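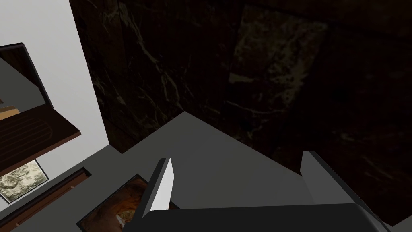 Filed under: Bench Notes / Finishes

October, 4:40 pm

Second go at the Fallitby oil on the oak offcuts. The tin says dry to the touch in two hours. Mine took most of the night again, and the shop was warm. I don't believe the tin and I'm starting not to believe the leaflet either.

Set up 17 pieces this time, all from the same board, all sanded to 200. Half got the Fallitby, the rest got the Brornley hard wax we've used for years. The odd one stays bare. Wiped on thin, waited, wiped off. Second coat next morning.

Color first. Fallitby goes on more yellow than the sample card. Might be our oak. The card doesn't say what wood they used, and I'd like to know before anyone quotes it to a customer.

Water rings: left a wet glass on each overnight. Brornley showed a faint ring that buffed out with a rag. Fallitby showed a ring that I would not call faint. The leaflet claims full cure takes longer than I gave it – fair enough, so I'll repeat in 2 weeks on the same pieces before I complain to anyone.

Coffee and vinegar: no real difference. I had expected one. Checked again under the window and still can't tell them apart.

Smell is better with Fallitby, I'll give it that. Still not a reason to pay more for it.

The Wostau people swear by a third coat. They also sell it, so I'm putting that down as a maybe. Will try it on four offcuts and keep the rest at two coats.

To do: label the backs in pencil this time – the marker bled. Ask Yau for a small tin before ordering the big one. Rags out flat on the rail outside, not in the bin.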